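Lecture 9: Preparing an amateur musical, from the rights to the first read-through

Kaisu Turunen, evening course in community theatre, Kotatdale

Please read these notes before Friday. We will go through the budget sheet together, so bring a pencil and the blank form from last time.

## 1. Choosing the show

Most societies begin with the title they love. I advise you to begin with the people you have. Write down how many singers came regularly last season, how many of them are men, and who is able to carry a solo for a whole evening. In Kotatdale we had 2 tenors for a chorus of over forty, and this decided the matter before any discussion of taste.

Look also at the hall. The Karppinen has 127 seats and a shallow stage with no fly tower. A show with nine changes of place can be done there, but only with simple pieces that the chorus carries on and off.

## 2. Asking for the rights

- Write to the rights holder before you announce anything.
- Give the dates, the number of seats, the ticket prices and the number of performances.
- Ask if a professional tour is planned in your region. A licence is sometimes held back for this reason.
- Read what is said about cuts. Usually you may not leave out a song or change the key without permission.

The vocal scores are often on hire and must go back clean. Use a soft pencil only.

## 3. The budget

For our production of *Clulodetti* the hire of band parts came to 1,146, and we had planned much less. Percussion was charged separately. Oskari Rautiainen, our musical director at that time, found this on the second page of the contract, which I had not read with enough attention.

Put these on separate lines: licence, scores, band, hall, costumes, lights, printing. Do not write "various". It grows.

## 4. Auditions

Each person sings one prepared piece and then learns sixteen bars from the show in a small group. The second part tells you more – you hear who listens to the others. Allow eight minutes for each singer and a pause every hour for the panel.

Tell everyone the result on the same evening if you can, and by telephone for the main parts.
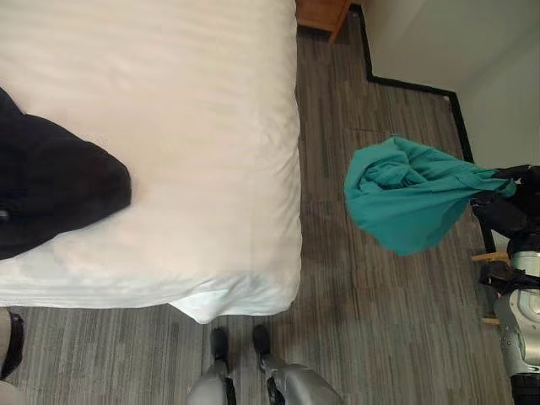 *Can a main part be shared between two singers?*

It is possible when the rights holder agrees and both singers attend all the rehearsals, but each of them will have only half of the stage time to practise.

## 5. The first read-through

Start at seven o'clock and finish at half past nine. Read the dialogue without acting and let the pianist play only the opening and the two finales. *Eltuvance*, which we gave the year after, has long spoken scenes, and there we needed a second evening.

For Friday: complete the budget form for a hall of 127 seats, with three performances. Leave the band line empty – we will fill it in class.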